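Chapter 6
Doorways and Shared Passages

Carmela Villa and Ovidiu Toma

6.1 Scope

A doorway is the narrowest part of most indoor routes, and it is where a mobile robot with arms is most likely to touch the building. This chapter sets out working rules for such passages. It covers hinged doors only; sliding doors are treated in Chapter 7.

6.2 Terms

Clear width is the free distance between the open door panel and the nearest fixed object on the other side. It is measured with the door as it will stand during the pass – the width on the floor plan is not accepted.

Pass width is the widest extent of the robot, arms included, in the pose used for the pass.

6.3 Basic rule

Clear width shall exceed pass width by at least 60 mm on each side. With a clear width of 998 mm, a robot 852 mm wide may pass. If furniture reduces the clear width, the route shall be measured again.

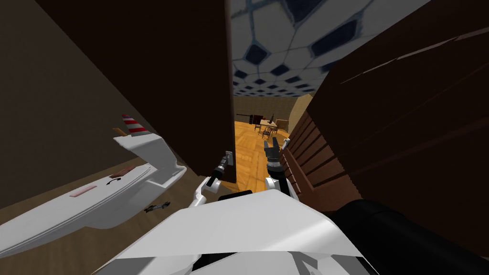 Figure 6.1 Simulated doorway, torso view. Door panel at left, slatted surface at right.

Trials in simulation come before trials on site. Both arms shall be included in the collision model, and the pose of each shall be logged throughout the pass.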